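Surnberg sim diary, 28/05/2020. A thread on how our arm lost an argument with a piece of fruit.

1/ The job: clear the octagonal table, one item at a time. Orange fruit, milk carton, two cans, plate. A toddler could do it, with more noise and about the same amount of milk on the carpet.
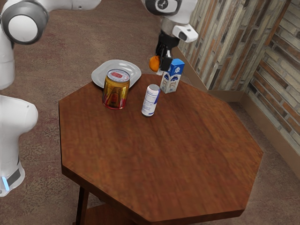 2/ We run this in Florasach, a simulator, so no carpet was harmed. The planner is called Kombo. I didn't name it. I would have picked something with lower expectations built in.

3/ Overnight batch: 1485 attempts. I came in to a nice green dashboard and a log file so big my editor asked if I was sure. Should have taken that as a hint.

4/ The fault: Kombo gets a grip on the fruit, starts the lift, then decides it has dropped it. It hasn't. The fruit is in the fingers. Kombo opens the fingers to go and look for it.

5/ Now it has dropped it. Kombo marks this down as "detection confirmed" and feels great about itself.

6/ First theory was friction. It's always friction. I spent 4 hours changing the friction on a virtual citrus and would like that part of my life back, please.

7/ Second theory was the colour of the fruit. We do not talk about the second theory.

8/ Real cause: the grip check reads finger width, and someone had set the minimum for the cans. Fruit squashes a little in our model, the fingers close past the limit, and the check says "empty hand". That someone was me, last July. There's a comment and everything.

9/ The safety bit, and I'm less cheerful here. The same check runs on Osto, our real arm. Osto lifts things a fair bit heavier than a tangerine, and people stand near it.

10/ So Osto is parked until the check looks at force as well as width. Key's out, sign's on the cage. The sign is in my handwriting, so I've also had to tell everyone what it says.

11/ Fix is in review now – 12 lines, most of them apologising to the next person who reads it. Rerun goes on tonight.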